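Shop visit: the two-arm cell at Kemmont
Plestville, September

The Kemmont shared workshop holds its open evening on a Tuesday, and I went mainly to see the two-arm cell that Marwan Aoun has been posting build notes on since spring. The workshop takes up the rear half of a former print shop. Members get a shelf, a key and time on the machines. Aoun has a bench along the north wall, next to the drill press.

The cell is a box of aluminum extrusion with fabric on three sides and the front left open. Both arms bolt to a rail along that open side and reach inward. Aoun considered one rail per arm and dropped the idea after the first mockup, when he found he was realigning the bases every time he moved the box. With a shared rail the spacing stays put. He measured it at 400 mm on the drawing and 396 on the rail, and changed the drawing.

Total spend so far is $1,719, not counting the first set of wrist servos, which he wrote off to a wiring mistake. Extrusion and brackets came as offcuts from Farahani, a framing supplier across town that sells them by weight. The control software is Fosimeo, which another member maintains and which Aoun describes as adequate. He has patched the homing routine twice.

Most of my questions were about cable management. The arm cables are left in long loops outside the joints. Aoun tried clipping them tight to the links and lost range at the elbow, then tried a sleeve, which snagged. Loose loops cost him some tidiness and he has stopped working on the problem. The driver boards sit low at the bases, where he can get a probe on them without taking anything apart.

The fingers were the other subject. His first ones were rigid printed parts, fine on blocks and poor on anything with a rounded edge. The current fingers have yellow tips and have gone through several cutout shapes. His test piece is a small padlock. The body is easy to close on, but the shackle shifts the balance, so a grip that looks square from overhead can still rotate on the lift. He wants 30 clean lifts in a row before he starts on handing a part from one arm to the other. I did not ask how far along the count was.

Two things I would do differently: put the emergency stop on the bench edge in place of the wall, and label both ends of every connector. Aoun agreed with the second.

The workshop is open to visitors until nine. Parking is behind the building, and the side door sticks.
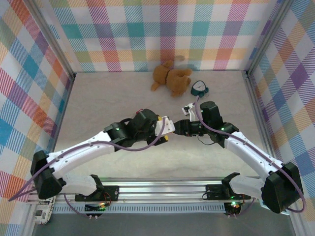
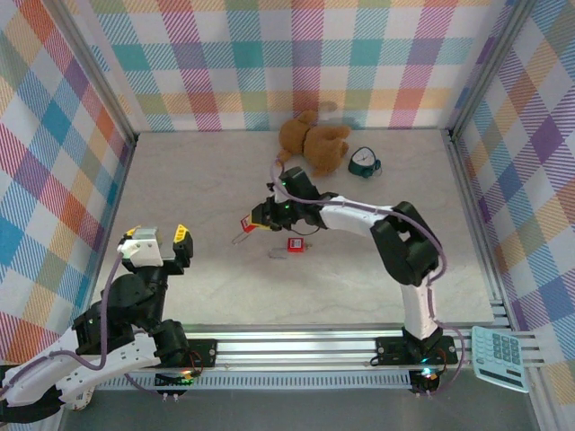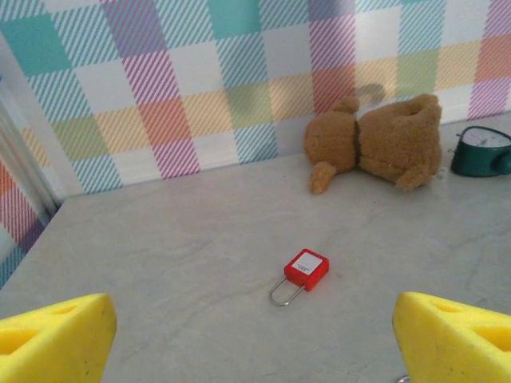 The Kemmont cell, Plestville. First: both arms on the front rail. Second: the right gripper with a tagged padlock – a second padlock is on the floor of the cell. Third: a padlock between the yellow fingers, from close in.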